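How does countback work for a tie in a club stroke comp?
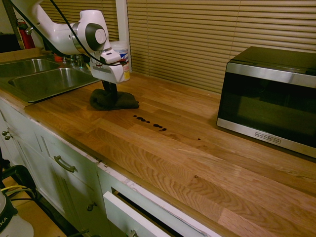 Green cloth on the benchtop beside the sink, brown spots on the wood.

Asked by Maricel Panganiban, 8/24/18

Hi all! I joined Pedthorpe this year and I'm completely hooked. Played my first proper stroke round and finished level on net with another lady, but she got the win "on countback". No complaints at all, I was thrilled with second! I'd just love to know how it's worked out. I play off 18 if that matters. We both started on the 10th tee as well, so is my "last nine" the holes I played last, or the back nine on the card?

3 answers

Fröhlich
Well done on second, what a start! Most clubs compare the last nine holes first, then the last six, last three and finally the 18th. For net scores you take off a share of your handicap each time – half for the last nine, a third for the last six, a sixth for the last three. So off 18 you'd take off nine, then six, then three. Last nine normally means holes 10 to 18 on the card, even with a 10th tee start, but the club can set it differently so have a look at the conditions of play on the noticeboard.

jokville_hacker
whoever wins the back nine wins. at Jokville we just had a putt off once and it was heaps more fun

Plusum
Fröhlich has it. One small thing – on an odd handicap you keep the fractions, so half of 45 is 22.5 (yes, we have a member on 45 and he's a delight to play with!). Half a shot can decide it.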